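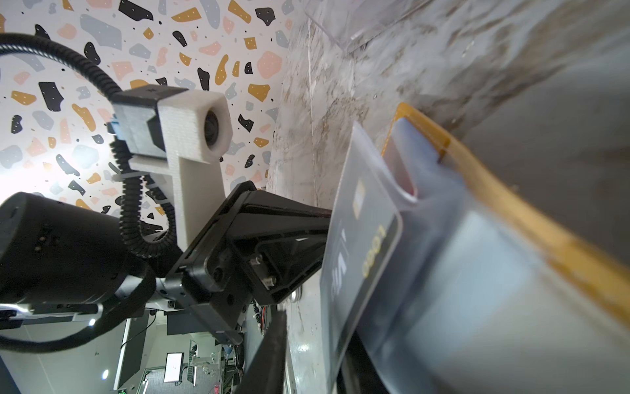
Handout 6: Card holders with clear inner sleeves. Revised Apr 3, 2018

Small-item storage is treated in this course as a problem of access, protection and fit. The card holder is the simplest case of all three. A flat card goes into a clear sleeve through one open edge, and the sleeve must be wide enough to admit the card with a little clearance on each side. A translucent card, such as the one with a gold chip graphic and the numerals 0001, is harder to check than an opaque one: its edges are difficult to tell apart from the sleeve, and a corner can catch at the mouth unnoticed. Tilt the sleeve until the light shows both edges before pushing the card home.

Terms used below. Cover: the outer shell. Sleeve: a clear sheet forming one or more pockets. Mouth: the open edge of a pocket. Strap: the tab that closes the cover.

Sleeves divided by a fold line give an upper and a lower pocket. Fill the lower pocket first. A card in the upper pocket stiffens the sheet and makes the lower mouth harder to open.

12 Shares

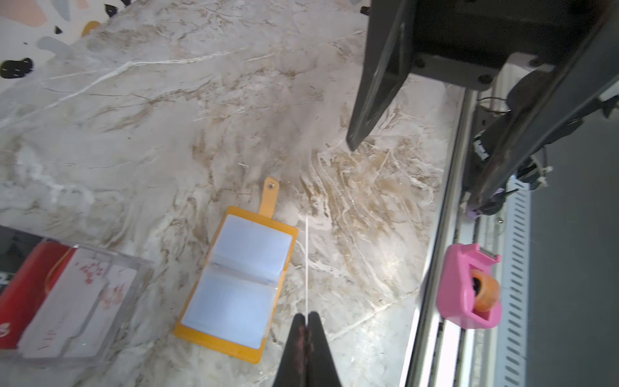

Stacked sleeves add thickness quickly. The Strickland exercise uses a holder with 14 pockets, loaded one card at a time, and the strap is tested after each card. Record the card at which the snap no longer closes without pressure on the cover. Stitched covers should be bent only along the spine.

Rigid clear boxes are the usual alternative. They protect corners better, and the top item can be read through the lid, but anything lower in the stack has to be lifted out. For sets of some 1000 cards, the Wukham scheme combines the two: boxes for reserve stock, holders for cards in regular use.
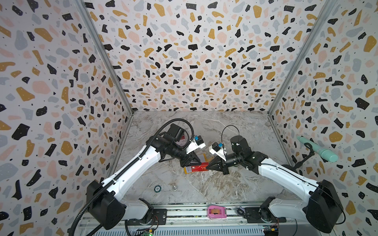 Work on a hard, level surface with the holder fully open. Keep loose cards to one side and face up. Insert by the short edge, holding the card at its long edges, and stop when the leading edge meets the seam.

For next session: read the Trirton notes on pocket clearance and bring one filled holder.

3 Comments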